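Plirkia sidewalk robot: pictures from the bad week

June 29, 2026

Hi all! A few of you asked for the story of the stairwell fault, so I've finally put this page together. Plirkia is our delivery robot project, and for most of the past year she's only lived in the simulator, trundling up and down a made-up city block that Gergely Fülöp built for us. She's knee high, has 6 wheels and is meant to carry groceries. In January she started driving herself down the subway stairs. Not every run, which would have been easy to sort out! It was 41 runs out of 2467, and the log said "path clear" every single time.

I should say up front that no hardware got hurt. The real one was still up on blocks in the Roston workshop getting her wheels seen to, and I'm very glad she was, because a set of concrete steps would have finished her off (and me, probably, when I had to tell Nuala).

We spent the first couple of days blaming the wrong thing. Charoen Phuthong was sure it was the wheel slip model, so he redid the grip numbers for stone paving, and then redid them again. Down the stairs she went. I thought it was the route planner and lost a whole evening to that, with a lot of toast. The street corner we were testing on has a stair opening with a railing around it, a crosswalk just past it and plenty of poles to get around, so there was no shortage of things to suspect. 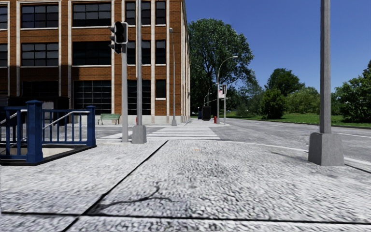 It was Oranuch Kaewmanee who spotted it. She stopped looking at the robot and started looking at what the robot thought the ground was. The stair opening is dark, and our ground detector had been taught that dark patches on pavement are shadows, so please carry on driving. We'd taught it that ourselves! Back in the autumn it kept braking for every pole shadow and crack, and we were so pleased when we got it to stop doing that. The depth sensor did see the drop, but its reading was getting thrown out as noise whenever the detector felt confident enough.

The railing should have saved us anyway, you'd think. But the thin bars were coming and going in the obstacle map depending on the angle, and on a bad approach there was a gap in the map just wide enough for her to fit through. So two faults, and they had to line up, and that's why it took us so long to catch.

The fix is pretty dull. Depth now wins any argument about a drop, no matter how sure the detector is, and anything deeper than 10 centimetres is a full stop and a call to a human. Somkiat Kaewsai also made the obstacle map hang on to thin things for longer before forgetting them. She brakes for a few more shadows than she used to, and the ride is a bit jerky on this block, but I can live with jerky.

Nuala Ó Ceallaigh wants the whole set of runs done again with the sun in different spots before the real robot goes anywhere near a sidewalk, and she's right. Gergely is doing the lighting for those now. If you've had the same trouble with dark openings, loading docks, cellar hatches, that kind of thing, please drop me a line, I'd love to compare notes.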